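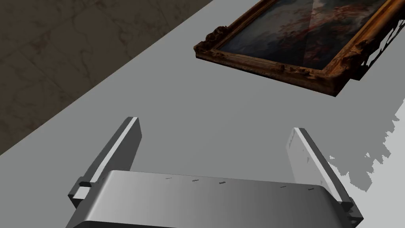
Home | What's On | Features | Food & Drink | Archive

Print this article | E-mail to a friend

The gallery on wheels

15 Jul 2021

I missed the first one. I was standing at the Plivmont stop with my shopping, the number 7 pulled in, and I was so busy hunting for change that I'd sat down before I spotted that every advert on board had gone (no mortgages, no mouthwash!) and there were paintings up there instead.

They're all by people who live along the route between Plivmont and Dreltstead, and there are 43 buses taking part. The arts centre at Anuvgate put out a call last October and got 616 entries, which must have made for some very long evenings of choosing. Mine was one of them, a watercolour of the weir, and no, it didn't get in. I'm nearly over it.

So I bought a day ticket and rode up and down all afternoon. My favourite was a little oil of a garage forecourt at night, stuck above the luggage rack where you have to crane your neck to see it. A woman across the aisle thought it was miserable and told me so, and then we argued about it happily all the way to the hospital. When did you last do that under a poster for car insurance?
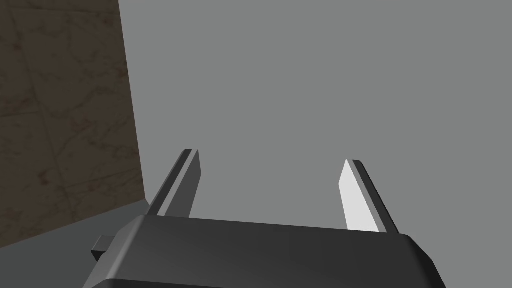
Gripper fingers, seen from above and behind.

The printing was done by Kubíček, the sign people on the ring road, and the colours hold up well even with the sun coming through the windows. I do wish the labels were bigger, mind. I had to stand up on a bend to read one and nearly ended up in somebody's lap.

The pictures stay up for seven weeks, and you can see them for the price of a normal fare.

Print this article | E-mail to a friend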